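Subject: Re: [pelkonen-house] Power strips and cords, what to keep

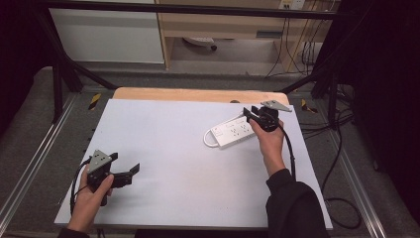 I have been through the first two boxes from the storage closet and can answer most of what was asked. The quoted message is from earlier in the thread, with my answers under each part.

> Before the move to the Rolden building we need to decide what happens to
> the power strips. There must be a box of them in every room by now.
> Do we take them all, or start over with new ones?

We don't need to start over. I sorted 16 strips and 11 can go with us. Of the other five, two have cracked housings, one has a switch that won't stay in the on position, and two have plugs with a bent ground pin. Those five go to electronics recycling. Please don't put them back in the closet because they look fine from a distance. I have put red tape around the plugs.

I haven't looked at the boxes upstairs. If somebody wants to do those, the order I used was plug first, then the whole length of the cord by hand, then the housing, then the sockets. Do all of it unplugged. Look hardest at the two ends of the cord, where it goes into the plug and where it goes into the strip. If the outer jacket has pulled back and you can see the colored wires inside, tape it red and move on. Don't repair it with electrical tape. We have at least one that was "fixed" that way and it is in the red pile.

> Also, how should they be packed? Last time they came out of the box as one
> big knot and it took an evening to get them apart.

One strip, one coil, one tie. Make loose loops about as wide as your hand and keep the loops next to the end of the strip where the cord comes out. Wrapping the cord tightly around the body is what we did last time, and it puts a hard bend right at the entry point. Two of the cords I checked had gone stiff there.

For ties I used the hook-and-loop kind. I bought a roll for the house and there is plenty left. It is in the top drawer by the sink with the scissors. Rubber bands dry out and stick to the jacket, so please leave those alone.

Strips lie flat in the box in two layers with a sheet of cardboard between. The Altus boxes are the right depth for this. The Ondska ones are too shallow and the lid won't close, but they are fine for phone chargers and the short extension cords.

> Can we label them somehow? I never know which one is the long one.

Yes. I am putting a strip of white tape on the underside with the cord length in feet, plus a K if it is meant for the kitchen. The underside gets less dirty. If you are labeling the upstairs ones, use the laundry marker and not a ballpoint – the ballpoint rubs off in a week.

> Do we have to buy anything?

Possibly two new ones. The back room at Rolden has its outlets on the short wall only, and the desks are planned for the long one. I measured from the floor plan and a six-foot cord doesn't reach without crossing the doorway. I would like two with longer cords and flat plugs. I don't want to plug one strip into another to cover the distance, which is how we have it in the front room now. That needs to stop whether we move or not.

We have $179 left in the supplies budget. The ones I looked at would come to $89 for the pair, and they have surge protection, which none of our older ones do. There is a cheaper set but the reviews complain about the sockets being too close together for the square adapters, and most of what we own has square adapters. If there are no objections I will order them at the end of the month.

One more thing that came up while sorting. The two space heaters should go straight into the wall and never into a strip, here or at Rolden. I found one strip with a brown mark around the last socket, and I think that was from the heater by the back window. It is in the red pile too.

Still open:

Upstairs boxes, not sorted.
The orange outdoor cord, which I can't find. If it is in your car, please bring it back.
The timer that was with the holiday lights. It hums when plugged in. I would throw it out unless somebody is fond of it.

The checked ones are in the hall closet on the lower shelf. Take one if you need it before the move, but bring it back coiled.

-- 
pelkonen-house list
To leave the list, send a blank message with "unsubscribe" in the subject line.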